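The case against the big colour

6 Feb 2023

Every December the paint companies announce the colour of the coming year, and every January I get a leaflet through the door telling me my walls are out of date. This year's leaflet came from Dornard, who have decided that we all want something called Candia. I have now looked at Candia on the leaflet, on the website and on a tester card, and it was a different colour each time. On the card it is brown.

I should say that I have form here. I have painted the same hallway 7 times in 11 years, and on at least four of those occasions I was doing what a leaflet told me. So I am not looking down on anyone. I just think it's worth asking what is being sold, because a tin of emulsion used to be a dull thing you bought at the weekend and now it comes with a paragraph about healing.

The claim that bothers me most is the one about mood. Blue calms you down, yellow cheers you up, green makes you think of leaves and therefore sleep. Dornard's website says their colour choices are "informed by a survey of 3000 homes". Informed how? I read the whole page and then the page it linked to, and the survey asked people which colour they liked. They liked blue. People have always liked blue. If you ask someone whether they like a calm bedroom and then show them a blue square, I don't think you have found out anything about blue.

My own bedroom was blue for years and I slept badly in it. I now sleep badly in off-white.

Then there is the matter of light, which the leaflets skip over in a sentence. A north-facing room in Drutstead in winter gets a sort of leftover daylight from ten until three, and it turns every warm neutral into porridge. The same tin in my sister's flat, which faces south and is on the third floor, looks like the brochure. We bought it together, on the same day, off the same shelf. She thinks I put it on badly. I put it on exactly as it said on the tin, two coats, with the expensive roller.

The rooms on the screen are never any help either. Most of the interiors you see online are made on a computer, and the walls in them have never met a damp patch or a radiator.
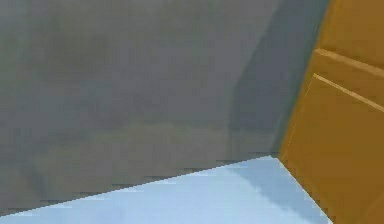
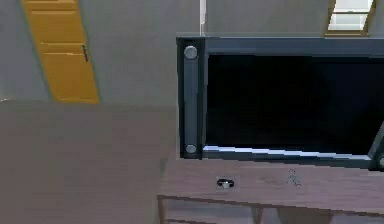
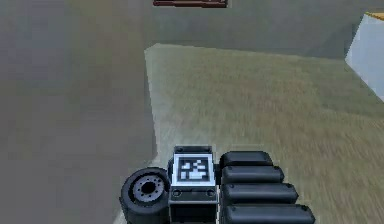
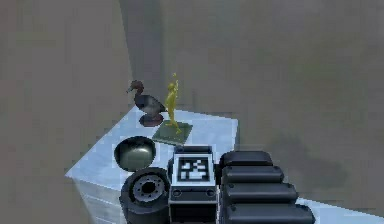
I don't believe you can choose a wall colour from anything you look at on a screen, and I include the clever tools where you upload your own lounge and tap on a swatch. I tried the Dornard one and it painted half the curtain. What a screen can do, I'll admit, is show you how colours sit beside each other in a general way. A golden-yellow door in a plain pale grey wall is a perfectly good idea, and I'd have it in my hallway if I could be sure of the yellow. But I have bought that yellow before. It went up looking like a daffodil and by the second coat it was mustard, and I lived with it for two winters out of pure stubbornness.

The price is another thing. A tester pot used to be something you could buy without thinking. I went through the cupboard under the stairs last weekend and found almost 30 of them, most with a skin on top, and when I worked out what they had cost me I could have had the hallway done by a decorator. Tomić's, the hardware shop by the bus station, will mix you any colour you bring in on a scrap of card, and the result is close enough that I couldn't tell it from the branded one on the landing wall. I asked my sister to try as well, without telling her which was which. She picked the cheap one and said it had "more depth". I'm still pleased about that.

None of this is science. It was one wall, and one sister who wanted her lunch. There may well be something in the dearer paint when it comes to scrubbing off marks, and I'd want to see how the two patches look after another year of coats and bags brushing past them before I said otherwise. The woman at Tomić's told me the pricier stuff goes on better over old gloss. It might. She does also sell it.

For now the hallway stays white, the plain sort with no name. I've put the Candia card in the drawer with the takeaway menus. If anyone has had that colour on a north-facing wall for a full winter, and paid for it themselves, do leave a comment and tell me what it looks like at four in the afternoon with the big light off.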